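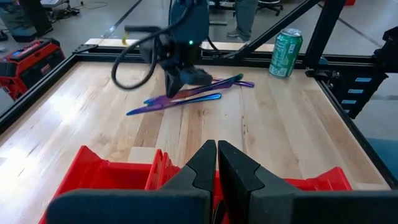 Unatside build log, part 6: finger geometry and the second arm

5 September 2021

The frame is finished, or at least I have stopped taking it apart. Black extrusion all the way around the butcher-block top, a post at the back right corner, and one diagonal brace that I resisted until April. Before the brace went in, stopping either arm from a fast move made the whole rig ring for long enough to spoil the next approach. With the brace I can start the next motion after 40 ms and the position error stays inside what the fingers can absorb.

The fingers are where most of the last month went. The first set had flat parallel faces and worked on blocks and nothing else. The current set, which I have been calling Seok in the repo for reasons of directory sorting, has a stepped inner face and a notch near the tip. Flat stock goes against the step. Anything round or tapered is supposed to seat in the notch and center itself as the fingers close. Both arms now carry the same set, so a spare fits either side.

Test objects so far are wooden blocks, a soda can, and a set of metal flatware with an anodized finish in blue and purple. The flatware is the hard one. It is thin, it lies flat on the wood, and the finish changes color with viewing angle, which ruins any detection step that depends on hue. I threw out the color threshold and went to edges plus a short exposure. Forks are still worse than spoons. When two pieces cross, the planner takes the upper one only if its confidence clears the limit, and otherwise nudges the pile and looks again. The nudge is crude, but I have not found anything better that runs on this machine.
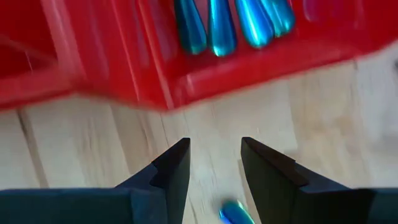
Sorting is the task I use for regression runs. One pass is 15 picks, each ending in a bin or a logged failure, and I do not touch the table until the pass is over. The wrist camera is the only sensor used for the last part of the approach. Fast wrist moves smear everything it sees: the dividers in the red tray come out as double edges, and the wood grain turns into streaks. The blue pieces survive better than I expected, as the rounded ends throw a highlight bright enough to track through the blur. I now use that highlight as a coarse cue while the arm is moving and ignore all other features until the wrist has settled.

Motion control is Tririvano with two local patches. The first raises the rate of the gripper current reading so that contact on thin parts registers before the fingers have pushed the part away. The second fixes a rounding error in the wrist joint that only showed up at slow speeds. I will post both once I have cleaned out the debug prints.

Cable routing is still bad. The loop on the arm needs enough slack for full wrist rotation, and with that much slack it swings. I tried a spring retractor and it pulled the wrist off target by 2 mm at full extension. It is off again.

The log stands at 205 passes on the current fingers. Wear is visible on the notch edges and nowhere else. Next is a softer insert for the notch, then the Skistport mount for the overhead camera, if the holes line up this time.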